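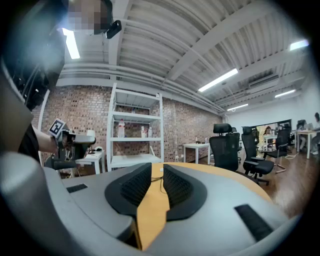

Shop Grippers Spares Support Contact

Andetcombe > Hand-held grippers > Replacement pads > Stistex mesh pad set

Stistex Mesh Pad Set (2 pads)

Okay, so this little pad set exists because of a mistake, and the mistake was mine!

Our first pads were glued straight onto the fingertips. They were fine in spring. Then in July I was on a long afternoon of pick-and-place with a pair of Aigner grippers and one pad let go at the corner, just enough to fold under itself. The finger stopped closing all the way, I squeezed harder (as you do) and pinched my other thumb in the linkage. Nothing serious, but it hurt, and we threw out 14 recordings before Kidus Woldegiorgis spotted the lifted edge.
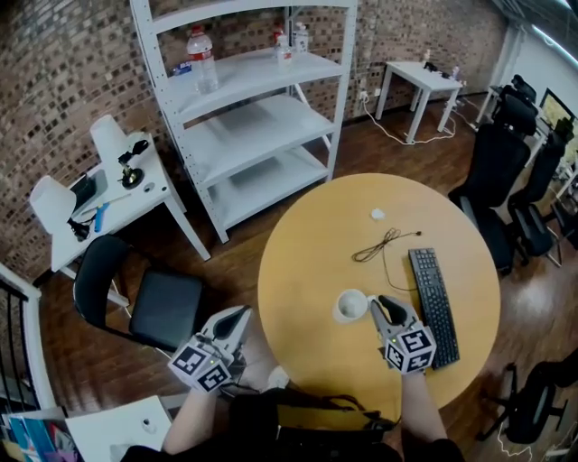

Two hand-held grippers over the round table, with a cup and keyboard.

The new pads clip in at the back and have a lip that keeps the front edge down. I've been running the same set for 9 weeks and I'm still happy with it.

Please do these things anyway:
- Push on all the corners before you start.
- If a finger feels stiff, put the gripper down and look at it. Don't squeeze through it like I did.
- Swap the pads after 100 hours of use.

Fits Aigner and Brultotden fingers. If you have the old glued pads, send me a note with your order and I'll throw in a scraper for the leftover glue, it's stubborn stuff.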